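Papers > Robotics in the Home > Kitchen chores

Search this collection Enter keywords Go

14 min read

4. The sandwich chore

OK, so after all that talk in Section 3 about wiping and folding, I want to spend a good while on the chore I like best, and that's handling a sandwich. I know how that sounds! But if you want to find out whether a machine is ready for somebody's kitchen, a sandwich will tell you a lot more than a wooden block will. It has soft parts and slippery parts, it comes in layers, and every layer wants to be held a different way. A block just wants to be squeezed.

The chore card we gave each system was short. There's a plate and there's a clear container. Food goes from one to the other, or a sandwich gets built up or taken apart, depending on the card. That's really it. We wrote the cards in July and argued over the wording far more than I'd like to admit (is a slice that hangs over the rim "in" the container? we went with yes, as long as it stays put when you let go). Both arms in the study, the one we call Nondness and the one we call Karnivley, got the same cards in the same order, and a person sat within reach of the stop button the whole time. 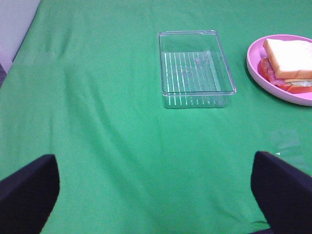
Stacks are where I expected the most trouble, and I want to be clear about what we mean by a stack before I get to the scores. For our purposes it's any food with at least one layer resting freely on another, with no toothpick and no wrapper. Look at how the red filling in Figure 4 pokes out past the bread on the left and along the bottom. A person picking that up would tuck it in with a thumb without even thinking about it. Our two fingers don't have a thumb to spare, so the arm has to decide early on whether it's grabbing the bread, the filling, or the whole pile, and if it goes too high it takes the top slice and leaves lunch behind. We marked that as a partial, and I still think that was generous.

Then there's the clear tray. I've complained about see-through plastic in every paper I've worked on and I'm not going to stop now. The green of the table covering comes right up through the bottom, so what the wrist camera gets is mostly green with some bright lines on it, and those lines are the ribs and the rim. People read that as a tray in no time. The software has to learn it, and it learns it slowly. Early on, Karnivley liked to set things down a bit short of the near wall, as if the wall were just another highlight.

4.1 How we ran it

We ran 294 trials in all, split evenly between the two arms. Each trial had a time limit of 3 minutes. If the arm dropped something on the table it was allowed to go back for it, and plenty of the successes came out of a second try. I'm fine with that. I drop stuff when I cook too, and I pick it up and carry on. What we didn't allow was any human nudging of the food between grasps, though I'll own up that it was very tempting, and I sat on my hands more than once.

The control software was Bhattacharjee, version 2, with the same settings for both arms. We trained on 2800 recorded grasps, all done by people steering the arms by hand, and none of the test layouts were in that set. The layouts were drawn up ahead of time by one of us and run by another, so whoever pressed start hadn't picked where the plate went.

4.2 Loose pieces

Taking single pieces out of a pile turned out to be its own little world. Thin slices were the worst. To pinch a flat slice you need to get a finger under it, and a thick padded finger doesn't go under much of anything. The arms did better when a piece was already tipped up against a wall, with an edge in the air to close on. Once we noticed that, we went back and added a column to the score sheet for how each piece was resting at the start, flat or upright, and I wish we'd had it from day one.
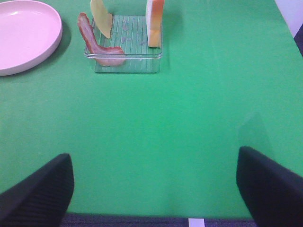
The upright pieces still aren't free points, mind you. Bread that leans will slide when you touch it from the wrong side, and then you're back to a flat slice and all the trouble I just went through. Long floppy pieces have the opposite problem: they're easy to catch hold of, but the far end swings, and it can drag over the rim or knock a neighbor down on the way. Nondness handled this better by lifting straight up before moving sideways. Karnivley cut the corner, saved a little time, and made more of a mess. If it were my kitchen I'd take the slower one.

I should say something about grip force as well, and it's a bit of a sore point. We used one force setting for everything, food or no food. That was a choice we made to keep the comparison simple, and it probably cost both arms some bread. A softer setting for bread and a firmer one for the slippery fillings seems like the obvious next step, and the Grarkard fingertip sensors we've ordered should let us try it properly. Until then, please don't read our bread scores as the best these arms could do.

4.3 So, can they do it yet?

Sort of! Moving one piece at a time, with a person nearby and no hurry, I'd say yes, and I'd have said no a couple of years back. Moving a whole stack so that it arrives as a sandwich, I'd say not reliably, and I wouldn't want to be the one eating the results. The arms also had no idea when they'd finished. They'd place the last piece and hover there until the timer ran out, and we had to call the end of the trial ourselves (we counted the chore as done if the food was where the card said it should be).

Cleanup afterward was all us, too. I haven't put a number on that, but any fair count of the work a machine saves you at lunch has to include the person with the sponge, and I come back to that in Section 5.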